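Turnberg talk – my notes, NOT for handing out
30 min slot, leave 5 for questions

OPENING
Hi, thanks for having me, thanks Eun-ji Min for the invite. Don't read the bio, it's on the program.
Start with the question: who here moved house in the last few years? Hands. Who still has a box they haven't opened? (laugh, wait)
Talk is about small stuff. Furniture gets all the planning and it's the drawer contents that wreck your first week.

MY MOVE
Sillia to Bevthorpe, January, sleet. Van booked for 8am, came at 11.
I had 40 boxes, all labeled "misc" or "kitchen ish". Couldn't find the scissors so couldn't open the box with the scissors in it.
Cost me 2,328 all in. Say it slowly. Most of that was the second van.
Pause. Drink water.

WHAT I DO NOW
Shallow boxes for small things. Deep ones turn into soup, you dig and everything sinks to the bottom.
One layer only. If you have to lift something to see what's under it the box is too full – get another box.
Floor is fine for sorting, kneel on something soft, you will be down there longer than you think.
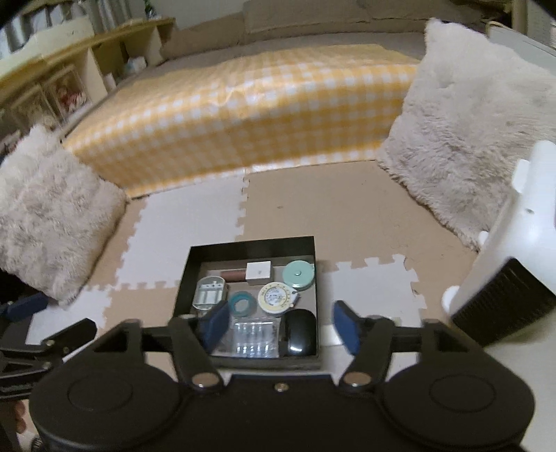

THE THREE PILES
1. Need it the first night. Charger, meds, toilet paper, a mug. Travels with you, not in the van!!
2. Need it the first week. Goes on the van last so it comes off first.
3. Everything else. Be rude about this pile. Ask when you last touched it.
Joon-young Son story here – kept every spare key from four apartments, none of them fit anything. He said ok to tell it. Keep it short, last time I rambled.

LABELS
Room first, then contents, then pile number. Write on the side, tops get covered when you stack.
Thick marker. Pencil is usless in a dark van.
Skip the color stickers bit if past the half way mark.

MONEY SLIDE
People budget for the van and forget the rest. Tape, parking, lunch for whoever helps, a night somewhere if the keys are late.
Put aside up to 2,000 if you're going any distance. Somebody will argue, let them, say it depends on distance and move on.

CLOSE
Ask them to do one drawer tonight. Just one. The worst one, they know wich.
Questions. If they ask about pets, I don't know about pets, send them to Ha, she's at the back table till 4.
Pick up the clicker before leaving, it's mine.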